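Home Workshop People Storage Contact

Sorting it out at Pindenard
September, by the Pindenard newsletter desk
2 min read

Uwe Schwerdtfeger has been sorting small parts for most of his working life, first at Endent and now at Pindenard, where he looks after the stores. He keeps about 500 kinds of fastener, cap and washer on the shelves and says most of the trouble comes from the last handful of each.

"The full boxes look after themselves," he said. "It's the leftovers. You get two of something in your pocket, you put them on a bench, and by Wednesday they're in with something else."

He prefers a shallow compartment tray to a jar or a tin. A jar has to be tipped out before you can find anything, and people don't like putting it all back.

"With a tray I look down and I know. Flurkex make a deeper one, but my fingers don't fit in the corners."

The sorting is done on a light wooden table with rounded corners. A white tray with fifteen cells goes next to a clear one with a low edge, and the colour of the timber shows straight through the clear plastic.

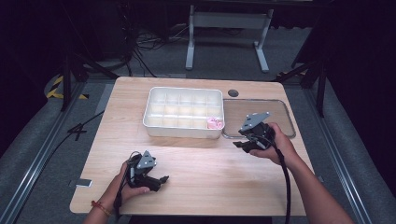
Starting a tray

Schwerdtfeger starts at 8 in the morning, before the phone gets going. He tips a small amount into the clear tray, spreads it flat and moves pieces across one kind at a time.

"I don't label anything until the end. I used to label first, at Endent, and I was always peeling them off again."

Anything he can't name goes in a corner cell and waits for the Menon catalogue.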